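4. Recording demonstrations for the Tover policy

Read this section before you touch anything in the kitchen. Section 3 (calibration) should already be done.

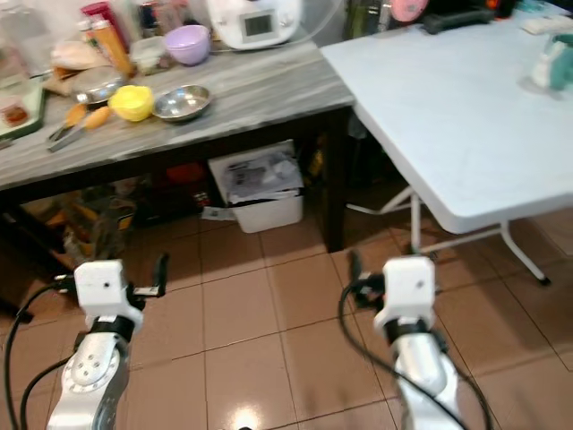

Beca Morris asked, on the draft of this page, why we don't just script the motions, given that a script never gets bored. Fair question. Scripts did fine in Wandasden until a bowl moved an inch, and then they did fine at picking up air. Tover learns from people doing the task badly in many different ways, so the recordings have to contain some of that.

4.1 Before the first take

1. Park both arms in the ready pose, grippers up, fingers clear of each other.
2. Check that the cables hang free along each arm. A cable that is snug now will be tight at full reach.
3. Start Gil on the logging machine and wait for both arms to report. Gil says "ready" a little early – give it 10 seconds.
4. Pick a target object on the wooden table. Leave the clutter. The method is supposed to cope with clutter, and tidying up is a form of cheating.

Note: The white folding table is the drop-off side. It is lighter than it looks and will walk across the tiles if you lean an arm on it.

4.2 Recording

5. Press the left pedal to begin the take.
6. Move at the speed you would use with a full cup of coffee.
7. If you miss a grasp, recover and keep going. Takes with a recovery in them are kept and tagged R.
8. Press the left pedal again to stop. Label the take before you start another one, whatever you think of your memory.
9. After every 24 takes, move the target objects and recalibrate the wrists.

Caution: Do not reach between the arms during a take. The pedal stops the recording. It does not stop the arms. The red button stops the arms.

4.3 How many is enough

Han-gyeol Hyun trained Tover on 1,000 takes, with and without the R takes. The version without them looked smoother right up to its first mistake, and then it froze. The version with them fumbled, tried again and usually got there. We have not tested fewer takes, mostly for lack of a free Saturday.

Note: Upload to Prunix at the end of each session. Uploads that fail do so quietly, so compare the file list with your labels.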